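Scrubbing as a hard problem: Clotilde Renaud and Huguette Lebrun on the Ardale study

May 26, 2024

When Clotilde Renaud tells people outside her field what she has worked on for the past two years, she usually says "contact". If they ask again she says "cleaning toilets", and the conversation gets longer.

Renaud leads the manipulation group at Skodetti, a robotics firm with a small research office in Clundirdale. Her colleague Huguette Lebrun joined from a background in industrial polishing. Together they run Ardale, a study of how a humanoid robot can learn to clean curved, slippery surfaces with tools made for people. The first full set of results was finished this spring, and I spoke to both of them over two afternoons at the Clundirdale office.

Why a toilet

The choice came from Lebrun. At her previous job she programmed arms that polished metal basins, where every basin was the same and was clamped in the same place.

"You knew the surface to a fraction of a millimetre," she says. "The program was long, but it was only geometry. In a bathroom you have a bowl you have not measured, a brush that bends, and a robot that sways a little on its feet every time it pushes. The push moves the robot as much as it moves the brush."

Renaud wanted a task with long contact. Most of the group's earlier work was picking and placing, where the hand touches something briefly and then carries it through the air. Scrubbing is the reverse. Once the bristles are on the ceramic they should stay there, and the pressure has to be kept up while the direction of the surface changes all the way round.

"With pick and place you can be vague in the middle and precise at the two ends," Renaud says. "Here the middle is the whole job."

How the method works

The training data comes from people steering the robot. An operator performs the task through the robot's arms, and the system records the joint positions, the forces at the wrist and the camera views. Ardale used 3,856 recorded episodes in all. Each one starts with the robot already standing near the toilet, so walking is left out of the study.

A policy trained only to copy the operators' movements did poorly. It followed a sensible path but pressed too hard on one stroke and lost the surface on the next. The group's change was to have the policy predict two things together: where the tool should go next, and how hard it should be pushing when it gets there. A faster controller underneath then adjusts the arm to meet both as well as it can. When they disagree, force wins.

"That was a long argument," says Lebrun. "I was for force from the start. Clotilde wanted to let the network decide."

"I still want that," Renaud says. "But I have seen the numbers."

The operators worked with two kinds of tool. The long-handled brush gives reach but bends, and the tip can be a good way from where the wrist position says it should be. A small pad held directly in the gripper follows the hand closely and gives a cleaner force signal, but the hand has to go much deeper into the bowl.

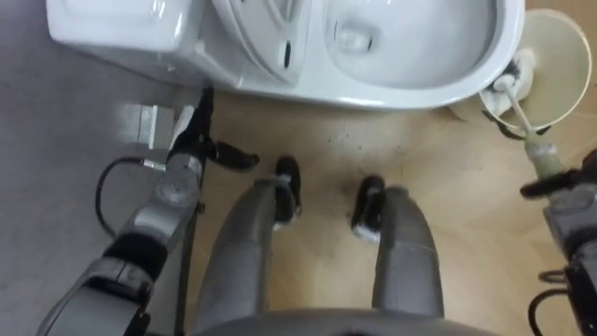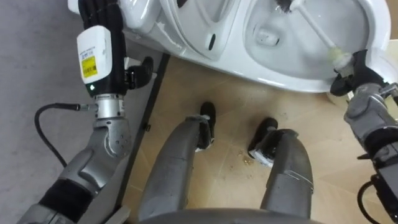
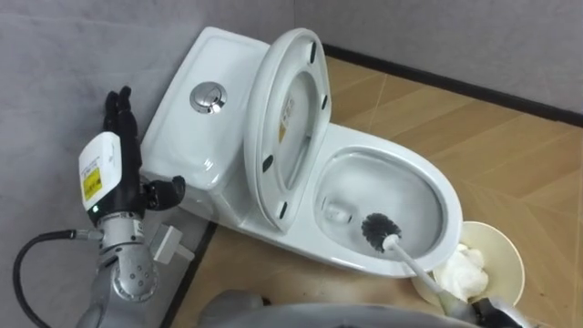 Brush work in the three views from the robot's head, and a small pale yellow object, possibly a pad, in the side view.

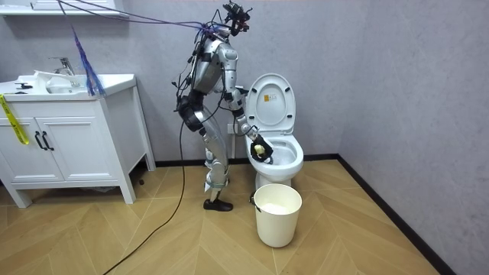 What they found

The main comparison used 400 trials, split evenly between the copying policy and the combined one. Before each trial the inside of the bowl was marked with a washable dye, and afterwards the share of dye removed was measured from photographs.

The combined policy removed more dye with both tools, and the gap was wider with the brush. Renaud had expected the opposite. The pad gives better force readings, so she thought a method that depends on force would gain most from it.

"My explanation now is that the pad was already fairly good under plain copying," she says. "The hand is stiff, the pad is small, and if you follow the path you mostly get the pressure too. The brush is where path and pressure come apart. So there was more to win there. But I would like to see someone else repeat it before I say that too loudly."

Failures were sorted by hand. In 145 trials the tool left the surface at least once when it should not have. Most of those were under the copying policy, and most happened at the same part of the stroke, where the curve turns up under the rim. Lebrun spent several weeks on that one area. The fix, in the end, was in the data: operators had tended to hurry there, and a further batch of episodes in which they were asked to slow down improved both policies.

"It was not a very scientific instruction," she says. "We said, please be slower at the top. I put it in the report anyway because it made a bigger difference than two of our network changes."

The force limit

I asked about safety, mainly whether the robot could crack something. The controller has a hard limit on force at the wrist, which the policy cannot change. It was set low at the beginning and raised once during the study. No fixtures were broken in the trials. Lebrun is more concerned about wear on the hands. The grippers were made to hold things, and they spend these trials resisting a tool that is always trying to twist.

"A brush handle is a lever," she says. "You push at the far end and the fingers feel it as rotation. We saw the handle slip round in the grip many times. The policy does not know this has happened unless it can see the head of the brush, and often the arm is in the way of the camera."

Slip in the hand is counted in the results but not corrected for. Renaud calls it the largest hole in the work.

What the results do not cover

Both are careful about how far the study goes. All trials took place in one bathroom, with one model of toilet. The dye is easier to remove than what builds up in real use. The robot did not fetch its own tool, and a person reset the area between trials.

"I would not say it can clean a bathroom," Renaud says. "It can keep a tool on a curved surface at a useful pressure for a useful length of time. That is the claim, and I think the claim is solid."

The next stage is called Vidal and starts in July. It will add a washbasin and a second bathroom with different fittings, and the group plans to collect 2,000 new episodes, most of them with the brush. Lebrun also hopes to put a simple touch sensor on the inside of the fingers to catch the handle turning. She has tried one version already and was not happy with it - the cover wore through too quickly.

Renaud's part will be the question she lost on the first time, whether the policy can learn for itself when force should win and when it should give way. She has kept the old argument in a shared document, with both sides written out, and the two of them still add to it.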